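Jul 16, 2020
**Plarnby teleop group, weekly**
Present: Spyros Vasić (chair), Hasov side on the call, Le Goff joined late, me on notes

**1. Last week's actions**

- Glove calibration: done. Drift still there after long sessions, smaller.
- Operator rota: not done. Carry over.
- Trutura export script: works on short episodes, chokes on long ones. Spyros to look, not this week.

**2. Sim demos, block task**

300 demos was the target, we have 26 we'd keep. Long discussion on why. Spyros thinks the operators are fine and the control mapping is the problem: wrist turns feel reversed when you come in from the far side, people stop halfway and correct, and the correction ends up in the recording. Hasov disagree, they say new operators just need more practice before we hit record. Both probably a bit right.

Agreed we stop keeping demos with a mid-air pause over 2 seconds. Somebody has to write the filter. (me) 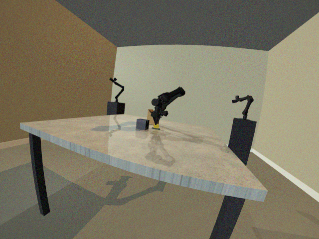
Grasp approach took up most of the hour. Operators come down at an angle when they're rushing, then the fingers clip a neighbor and the whole thing is junk. Spyros wants a near vertical descent as house style for block task, written into the operator sheet. With the gripper pointed almost straight down on the yellow piece, and the dark blue-grey cube and the orange one sitting that close, there isn't much room to come in any other way. Hasov asked if we can just spread the blocks out. Spyros no, tight grouping is the point of the task, policy has to learn it. Left as is. Side cam view also raised: the arm hides part of the orange block, so operators guess where its edge is. Proposal to give them a second view in the headset. Agreed to try with one operator first.

Also reflections. The tabletop throws a mirrored arm shape toward the front edge and one operator said it's distracting for depth. Le Goff (just joined) asked can we turn it off for the operator and keep it in the recorded images. Should be posible, renderer settings are seperate. Le Goff to check.

**3. Kinesthetic teaching on the real arm**

Short item. Hand guiding gives smoother paths than the remote rig but the person's hands end up in the camera view. Options: replay the path afterwards and record images on the replay, or mask. Replay preferred. Gravity comp still sags at the elbow when the arm is stretched out, Hasov to retune before anybody records more. Operators complained of sore wrists, keep sessions short.

Question from Le Goff, do we mix hand-guided and remote demos in one training set? No answer. Spyros wants them labeled by source whatever we decide.

**4. Naming**

Episode names are a mess again. Operator initials, task, running number, thats it. No more "final". Old ones get renamed by script, not by hand.

**5. AOB**

- December review: Trutura want a live teleop demo. Spyros says only if latency is sorted, otherwise we show replays.
- Foot pedal for record start/stop, the cable is dying. Order new one, get a spare too.
- Headset wipes, out.

**Actions**

- Pause filter: me
- Operator sheet, descent wording: Spyros
- Second view trial: Spyros + one operator
- Reflections off for operator view: Le Goff
- Elbow retune: Hasov
- Rota (again): me
- Pedal + wipes: Le Goff

Next meeting same slot, 11 sharp. Hasov may dial in late.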